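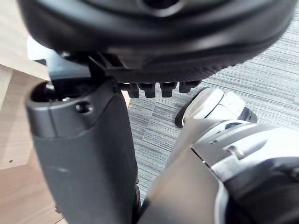 Carpet in a work room ought to be tile and never broadloom, according to Rafsan Mondal, as a worn patch can then be lifted and replaced without moving the benches.

Gallery > Floors > Lamildale, ground floor

Carpet, ground floor work room, February 2018

The floor at Lamildale was relaid in January over the existing screed. Broadloom was chosen despite the objection quoted: the room has one door and few fixed items, and a single width covers it with 200 mm to spare. The old covering had been down for 11 years. Gripper rods were renewed on all sides, set 5 mm off the skirting.

Ground floor: carpet at floor level, seen between the black teeth of the bracket.

Care: vacuum weekly, along the pile first and then across. Blot spills and do not rub. Water for spot cleaning should not exceed 40 °C. Offcuts are kept rolled in the store under the stairs, labelled by room.

Print this page | E-mail this page

Contact: Yaroslav Stelmakh | © Flosance | Back to top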